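Re: [Hiltport-tables] curved tops, how do you all lay them out?
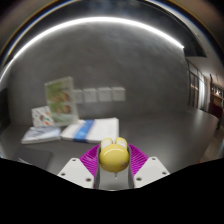
Okay, I've been meaning to answer this one since April, because I've been living with a gray curved-edge table for a while now and I have Opinions.

On 9:20 p.m. the original poster wrote:

> Hi all, we're moving into the new workroom and the tables that came
> with it have that swoopy edge, wide at one end and narrow at the
> other. I can't work out how to set one up. Everything I own is
> square! My cutting mat is square, my trays are square, my paper is
> square. Do I push the straight side to the wall? Do I give up and
> buy a rectangle? Also the top is a flat gray and I'm a little worried
> it will show every mark. Any advice welcome, the room is 13 feet
> long if that helps.

Don't buy a rectangle! At least not yet. I came very close to doing exactly that the first month and I'm so glad I was too cheap.

First thing, keep the wide end for the work and let the narrow end be the parking spot. I did it backwards at first (lamp and pencil jars on the big end, me squeezed into the small one) and spent weeks knocking things off the rounded corner with my elbow. Now the narrow end gets a mug and whatever I'm about to put away, and that's it. Nothing that rolls. I lost a whole box of Onu beads off that curve and I'm still finding them under the radiator.

About the square mat: line it up with your chair, not with the table. It looks crooked for a day or two and then you stop seeing it. I put 3 little dots of removable putty under mine so it won't slide.

On the wall question, I'd say no if you can spare the space. A curved table wants people on the curved side, it's so much nicer to sit at, and with 13 feet you should have room to pull it out and walk behind. If two of you share it, sit on the curve a little apart and you won't bump arms at all. We've had three of us at mine wrapping packages and it was fine, a bit cozy.

As for the gray, I love it. The matte finish is easy on the eyes and bright colors really stand out on it, so I don't lose my small pieces the way I did on my old wood-grain one. Pencil does leave a shine if you lean hard. I wipe mine down with a damp cloth and a drop of dish soap, then a dry cloth right after. I tried the Pudeo spray somebody here mentioned and it left mine streaky, though I probably used way too much. Tape residue comes off with a bit of cooking oil and patience. Please don't use the rough side of the sponge, I have one shiny patch to remember that by.

Oh, and storage! I gave up on anything that sits along the edge, because a straight tray on a curved edge just leaves a silly gap that fills up with crumbs and paper clips. I've got a Plasel cart with 9 shallow drawers that rolls up beside the wide end, and nearly everything lives in there. If you go that way, measure the height before you order, mine only just clears.

Does yours have a crossbar underneath? Mine does, and it decides where your knees can go, so check that before you get attached to a spot. And if anybody has found a clamp lamp that holds on a rounded edge without twisting, please tell me which one, I've sent two back already.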